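Asunto: Re: [manipulación] Cuántas demostraciones para tareas con material granulado

Hola a todos:

Respondo a lo de ayer por partes, que el mensaje tenía miga y lo leí dos veces en el tren.

> Nosotros hemos probado a entrenar la política con demostraciones
> hechas a mano, con la pinza, sin teleoperar el brazo. Con objetos
> rígidos (bloques, tazas) nos va bien. En cuanto pasamos a cosas
> sueltas sobre la mesa, la política se queda dudando encima y no
> baja. ¿Alguien ha conseguido algo decente? ¿Cuántas
> demostraciones hacen falta? ¿Y qué hacéis con la profundidad?

A ver, nosotros llevamos desde abril peleándonos con lo mismo en el proyecto Manole, que es básicamente recoger restos sueltos de una superficie y llevarlos a un recipiente. Y sí, ese quedarse dudando lo conocemos muy bien, aquí lo llamamos "hacer el colibrí" (perdón por la jerga). El brazo llega a unos centímetros del montoncito y se pone a oscilar como si esperase permiso.

La primera tanda fueron 185 demostraciones, todas con la pinza en la mano y todas hechas por la misma persona, o sea, por mí. Entrené con Brenda, que es nuestro código de clonación de comportamiento, una cosa bastante modesta: codificador visual preentrenado, cabezal de difusión, horizonte corto. En las pruebas con el brazo, el colibrí aparecía casi siempre.
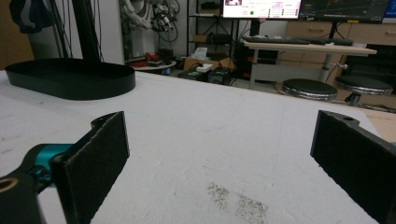
Luego me puse a mirar las trayectorias una por una y vi que la culpa era mía: yo también paraba antes de bajar. Me detenía un momento a decidir por dónde entrar, con los dedos abiertos, y la política había aprendido esa pausa estupendamente. Con un bloque no dudas, vas y lo coges, pero con un material que no tiene bordes claros te lo piensas, y eso queda grabado como acción nula durante un montón de pasos seguidos.

Así que hicimos dos cambios. El primero, recortar los tramos de velocidad casi cero antes de entrenar. Ojo con esto, que si recortas también los del cierre de los dedos te cargas el agarre; nosotros solo tocamos lo anterior al descenso. El segundo fue grabar más, hasta llegar a 294 demostraciones, pero decidiendo por dónde entrar antes de empezar a grabar. Cuesta acostumbrarse, te sale muy robótico al principio, pero en una tarde le coges el truco.

Con las dos cosas juntas el colibrí desapareció en la mayoría de las pruebas. Con solo el recorte mejoraba algo, aunque el brazo bajaba a veces a destiempo y barría de lado. No tengo la ablación completa (me falta el caso de demostraciones nuevas sin recortar), y no quiero dar porcentajes hasta tenerla, que luego los números de las listas acaban citados por ahí.
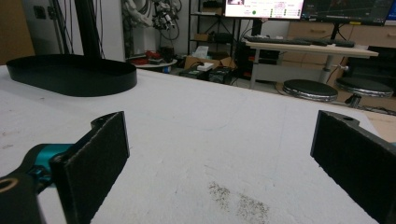

Sobre la profundidad: nosotros la quitamos. Lo intentamos con el sensor puesto y con material tan fino el mapa salía prácticamente igual con restos que sin ellos, así que el modelo aprendía a no hacerle caso y encima tardaba más. Con color solamente hay contraste de sobra, los granitos oscuros sobre la mesa blanca se distinguen bien aunque hacia los bordes de la mancha se vayan desperdigando. Eso sí, el blanco tiene su trampa: las rozaduras y las rayitas finas del tablero también están ahí, y una versión antigua de la política se iba derechita a por una de ellas. Lo arreglamos con aumento de datos, variando brillo y contraste y metiendo recortes aleatorios, nada sofisticado.

Otra cosa que preguntabais, lo del fondo. Nosotros grabamos con el laboratorio tal cual, con sus cajas, sus cables y sus monitores encendidos, y no enmascaramos nada. Probé a enmascarar y empeoró un poco, supongo que el modelo usa algo del fondo para saber dónde está. ¿Que eso generalizará mal a otra sala? Pues seguramente. Queremos llevarnos el montaje a Sirndale para comprobarlo, pero todavía no hay fecha.

En cuanto a cuántas hacen falta, mi sensación es que por debajo de nuestra primera tanda no merece la pena ni intentarlo con granulado, y que a partir de cierto punto importa más cómo las grabas que cuántas tienes. Tenemos presupuesto de horas para hasta 600, y sinceramente preferiría gastarlo en variar la forma y la posición del montón antes que en repetir lo mismo.

Dos dudas que lanzo yo, ya que estamos. ¿Alguien ha probado el conversor de trayectorias de Zovgate con la versión 2 del formato? A mí me desplaza la apertura de la pinza un paso respecto a la imagen y no sé si es cosa suya o mía. Y la otra: ¿cómo medís el éxito en estas tareas? Nosotros pesamos lo recogido, pero con cantidades tan pequeñas la báscula se ríe de nosotros, y contar píxeles oscuros antes y después depende muchísimo de la luz.

Si a alguien le sirve el script de recorte, que me escriba por privado y se lo paso. Está sin comentar y con los umbrales puestos a mano, avisados quedáis.

Un saludo y gracias por sacar el tema!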